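Walking the Devari Ridge: What a Trekking Route Needs Before People Will Come
Student project report, Tourism and Outdoor Recreation
Peninah Mosoti
2021-11-30

Why I picked this

I grew up thinking of trekking as something you did on famous mountains, with a flag at the top and a certificate at the end. Then in August I spent most of my break on the Devari Ridge route, and I hardly met anyone with a certificate in anything. It's a village-to-village walk, it's beautiful, and almost no visitors finish it. My project question came straight out of that: why do people start the Devari Ridge and then leave halfway?

The whole route is 51 kilometers from Preltosari to the lake at Kinyua. The high point is the pass, at 2292 meters, so nobody is going to need oxygen up there. Most groups take four days. I took five, the first time, and I'm not embarrassed about it (okay, a little).

How I did it

I walked the route twice, once in each direction, and kept a notebook. I also left a short paper survey at the guesthouses along the way and got 200 back filled in, which made me so happy that I bought everyone at the last guesthouse tea. The questions were simple: where did you start, where are you planning to stop, what would you change. I left a big blank space at the bottom and people really used it! Some of the best stuff in this report came out of that blank space.

Then there was the boring half. I typed the answers up over a lot of long lunches, grouped them by topic, and marked each complaint on a map of the route so I could see where things bunched up.
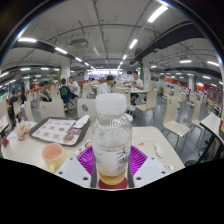
Bottle with a little left in the bottom, lunch break

What walkers said about the start

Preltosari is a great place to begin. There's a bus, there's a market for last-minute socks, and the first day's path goes up gently through terraces and then pine. Nearly everybody liked day one. The comments were things like "easy to follow" and "dogs friendly." The one gripe was the trailhead sign, which stands behind the bus shelter facing the wrong way. I walked past it myself and went a good way up a farm track before a woman with a goat turned me around.

Day two is where it gets interesting. The path splits above the second village, and both branches look equally walked-on. The left one goes to the pass. The right one goes down to the road, and if you end up at the road at the end of a tiring day, and a bus comes along, well, you get on the bus. I had put down "bad signs" as a small problem in my proposal. After reading the surveys I moved it to the top.

What walkers said about sleeping

There are guesthouses in every village before the pass and then nothing until you're well down the other side. It makes for one very long day. Fit people call it the best day of the whole walk and everybody else calls it something I can't put in a report. The climb from the last guesthouse to the pass is 1000 meters, and then you still have the descent, which is loose and steep and no fun on tired knees.

A few people wrote that they'd turned back only because they didn't know how far the next bed was. They could have made it! The distance isn't posted anywhere on that side. The guesthouse owners all know it, but you have to think of asking, and you have to ask before they go to bed, which is early.

What walkers said about food

I expected complaints and got almost none. Lentils, rice, greens, eggs if the hens were in the mood. One walker used the entire blank space to describe a potato pancake. The only real request was for something packable to carry over the pass, and two of the guesthouses told me they'd be glad to do it if people let them know the night before.

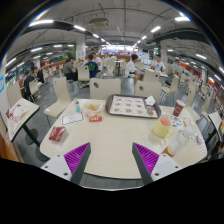 What the map showed

Once I'd marked everything, the complaints fell into two clumps. One sits on the split above the second village. The other sits on the last guesthouse before the pass. The whole lake end, past the pass, is close to blank, and I spent a while feeling pleased about that until my supervisor pointed out that hardly anyone who answered had got there. Fair. I've added it to the problems section below and I should have seen it coming.

I also compared my notes from the two directions. Going from Kinyua to Preltosari, the split is no trouble at all, because you come down into it and the paths simply join. The steep loose section becomes a climb, which is slow but much kinder. I ended up liking the route better backward – I'd never have guessed that from the guidebook, which only describes it one way and spends most of a page on the market.

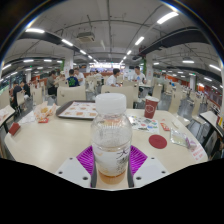
So my first suggestion is to describe the walk in both directions and let people choose. It costs a bit of paper. The second is to paint the split properly, on the rock and on the tree, since a post there would be pushed over by cattle inside a season. The third is a board at the last guesthouse with walking times to the pass and to the next bed, in hours. Walkers don't think in kilometers on a hill, and I certainly didn't.

I also looked at whether a simple hut could go on the far side of the pass. I like the idea, but there's the question of water. The stream I used on my first crossing was down to a trickle on my second, and I don't know what it does in the dry months. Somebody would need to go and look over a full year before anyone carries a single plank up there.

Problems with my project

The survey was only at guesthouses, so campers are missing, and so are the people who took the bus from the road and never reached another guesthouse. My sheets were in two languages and the translations of question three don't quite match (my fault, I did them late at night). I lost one page of the notebook to rain. And I walked in one month only, so anything I say about mud or crowds is about that month.

If I did this again I'd leave surveys at the bus stop in Kinyua and at the place where the right-hand path meets the road. I'd also bring better socks from home, as the market ones lasted until the second village.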